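24 November 2021

Odds feed work, cont. Steda sandbox back up this morning after the outage, so picked up the settlement tests where I left them. Config is the same as last time except the state flag, which is now set to the Illinois rules and not the generic ones. Remember to flip it back before anyone runs the casino side.

Loaded 288 test slips. Mix of straight bets, parlays, and a handful of live bets with cash-out. First pass, 26 settled wrong. Almost all parlays with a pushed leg. Iditz drops the leg and reprices, which is right, but then the rounding happens per leg and again on the total. Double rounding. Player ends up a cent short, sometimes 2. Small money but a regulator will not care that it's small.

Voids are a separate mess. Postponed game comes through from Claveta as "suspended", we treat suspended as still open, slip sits there forever. Need a timeout. House rules say the bet stands if the game is played within the window, otherwise stake back. Window isn't stored anywhere I can find, hard coded maybe.
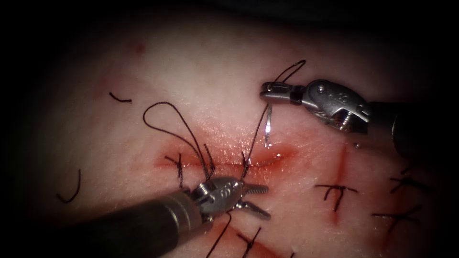 Rounding fix, try one. Moved the rounding to the last step only and kept full decimals on each leg. Reran the parlays. Better, not all the way there. Five still off and they are all same-game parlays, where the price comes in already rounded from Majumder so there is nothing for us to fix on our end. The patching in the settlement module is getting to look like that reddened cut with the black stitches all over the pad, one more suture each time somebody finds a gap. Would rather rewrite the pricing function than keep adding special cases. Asked for two days to do it. No answer yet.

Cash-out: offer price froze on two slips when the feed lagged. Button stayed live. That is the bad direction – player could take a stale price after a touchdown. Button should gray out once the feed is stale. Wrote the ticket, marked it high.

Also the bet history page shows the stake in the wrong column when the slip is a free bet. Free bet stake should not come back with the winnings, and it dosn't, but the page makes it look like it did. Display only.
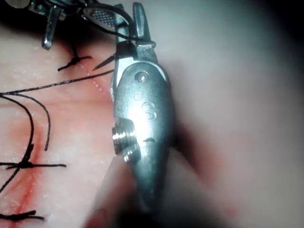

Limits next. Daily deposit limit resets at midnight server time, should be midnight for the player. Tested with the clock pushed forward, got the reset an hour early on Central. Weekly limit is ok. Self-exclusion check fires at login but not on an open session, so somebody who excludes on their phone can keep betting on the laptop untill it times out. Has to be fixed before January, no way around it.

To do:
– full rerun w/ new rounding, all slips
– ask Majumder for unrounded same-game prices
– find where the void window lives
– session kill on self-exclude
– flip the state flag back!!

Logs are in the shared folder under Steda, settlement, second run. First run logs are junk, wrong flag, ignore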